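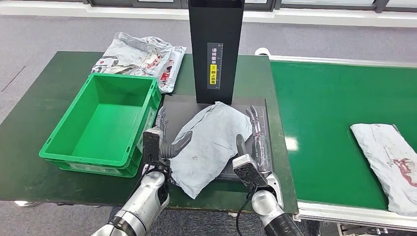
Do you need a multi-fingered hand to pick up a floppy mailer bag?
Only if a cheap two-finger gripper or a suction cup has already let you down, and for most small workshops neither one will.

I'm hard to sell on fingers. The Ponel brochure makes them look like the answer to everything, and Lingyun Qian at Hesenwood kept telling me to try before I grumbled. Fair enough. A few tips for anyone comparing hands on the bench:

Test with your ugliest bags. A crisp new mailer flatters any gripper. Crumple it, fold a corner under, then see.

Write down the drops. I do 95 picks per hand and stop there. The Keogh two-finger got 85 of them, and I've yet to see a demo reel that mentions its misses.

Count a bag as done only when the label ends up facing the right way. Lifting it is the easy half - turning it over is where the money goes.

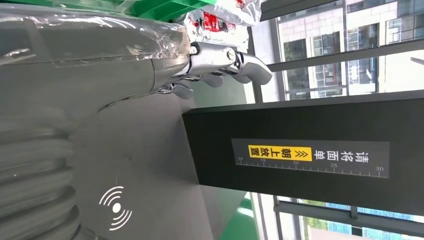 Metal hand, with the arm's plastic film still on. Note the "waybill face up" label and the ruler.

Tape a ruler where you can read it. Reach figures on a spec sheet are one thing, centimetres at your own bench are another.

Keep cables clear of the wrist before you start any run. Hatsue Oshima lost two afternoons to a snagged one and blamed the Drostard controller the whole time.

Film on the arm? Peel it off anywhere it could catch in a joint. And don't sign anything until the sales rep has run your bags, in your colour and your size, with you standing there.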